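How to teach an arm the paper cutter job (and what to distrust along the way)

The sales line for teleoperation is that anyone can teach a robot anything in an afternoon. I've been driving a Bistton arm by remote control for long enough to doubt most of that sentence. You can get a decent trimming task out of it, provided you're fussy about the demonstrations and ignore the dashboard when it congratulates you.

The task: put a sheet of paper on a small guillotine cutter, set a yellow block on the sheet as a weight, bring the blade arm down by its handle, lift it again, back off. It looks like nothing. It's a good test all the same, because it has a flat thing that's hard to pick up, a soft thing that's easy to pick up, and a hinged thing that only wants to move one way.

What you need

An arm with a two-finger gripper and a wrist camera, plus one fixed camera facing the table. A leader device or hand controller. I use the Jarkeck one, which drifts if you leave it on overnight. A recorder. Mine is Onine, and most of what I say about buttons applies to that. A cutter you don't mind getting scratched.

One warning before anything else. It's a blade. Keep your hands out of the workspace whenever the arm has power, including when you're "just straightening the paper". Hit the stop first, every time.

Step 1. Fix the cutter down

Use double-sided tape or a non-slip mat under the base. The makers of learning software will tell you the policy copes with a cutter that wanders. Maybe theirs does. When mine wandered, I got a policy that grabbed air beside the handle with total confidence.

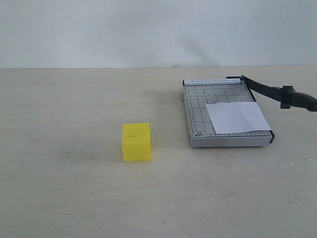 Decide now what you're going to vary and what you're going to leave alone. I vary where the block starts and the angle of the paper, and nothing else for the first batch. People like to vary the lot from day one and call it robustness. Then the thing fails and they can't say which bit it never learned.

Step 2. Rehearse without recording

Do 14 full runs with the recorder off. You're learning the lag in the controller and the spot on the handle where the fingers don't slide. If you're still correcting yourself halfway down the stroke, keep rehearsing. A wobble you'd forgive in yourself gets copied faithfully.

Step 3. Place the block in one move

Close on the block from the sides, lift, travel, lower, open. Don't nudge it afterwards. Nudging is the habit I had the most trouble breaking, and my early policies patted that block like a nervous dog owner.

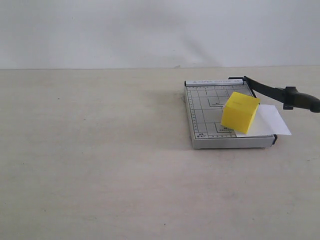 A reader going by Chae wrote in to disagree: "I'd keep a few nudges in. If the robot never sees you recover from a bad placement, it won't know what to do when it makes one. I record mine as a separate set and mix them in later."

Fair enough, and I've come partway round to it. Separate set, though. Mixed in from the start, they taught my arm that fiddling was part of the job.

Step 4. Take the handle

Line up in the wrist view before you close the fingers. The fixed camera will flatter you; it can look like a perfect grip when you've got hold of the very end and nothing more. Close slowly, pause for a beat, then go.

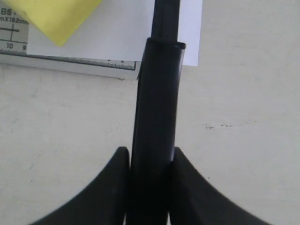 Follow the arc of the hinge. If you pull straight down, the arm fights the pivot and the grip creeps along the handle. You'll feel none of this through the controller — mine has no force feedback worth the name — so watch the wrist view for any change in how the handle sits between the fingers. If it shifts, bin the run. Don't tell yourself it was close enough.

Step 5. Finish in the same place

Raise the blade arm, open, back away, and park clear of the cutter. Park in the same pose each time and hold it for a second before you stop recording. Ragged endings gave me an arm that finished the job and then went looking for another one.

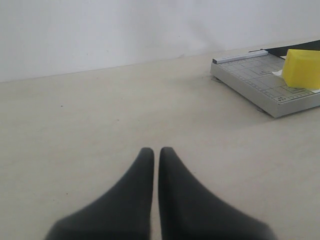 Step 6. Cull, then train

The brochure number for a task like this was 200 demonstrations. I've seen 2,000 recommended on a forum, by someone who I suspect hadn't sat through them. I kept 100 good ones and spent the saved time watching each of them back at normal colour and full speed, both cameras side by side. It's dull work. Make a cuppa.

Throw out anything with a dropped block, a slipped grip, a long hesitation or a hand in view. Onine marks a run as a success if you pressed the green button, so its success rate is a record of your own optimism.

Step 7. Test it where it's weak

Start the block in spots you didn't use. Change the light. Run it late in the afternoon as well as in the morning, if you've got a window anywhere near the bench. Write down what failed and at which step, then record new demonstrations for that step only.

Mine still has trouble when the paper starts at a steep angle, and I haven't decided whether that's worth another batch.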